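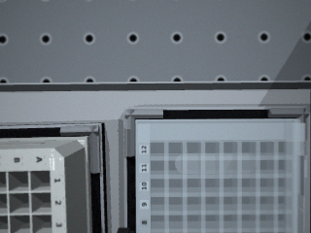 Pegboard over the bench

Moth eggs on my screen door, now what?

Found a patch of tiny green eggs on the porch screen at our place in Galtwood on 28 April 2021. I'd love for my kids to watch them hatch! Do I move them or leave them alone? And what do they eat?

2 answers

Nahuel Quezada
Leave them till you see caterpillars, then offer leaves from 3 or 4 trees near the porch light (I'd try oak, willow, cherry and birch) and see which one gets chewed. Swap the leaves every day. Mine took two weeks to hatch last April, but it was a chilly one. Don't use a jar with big air holes, they walk right out!

jara366
could be stink bugs. those are green too sometimes. got a pic of the eggs?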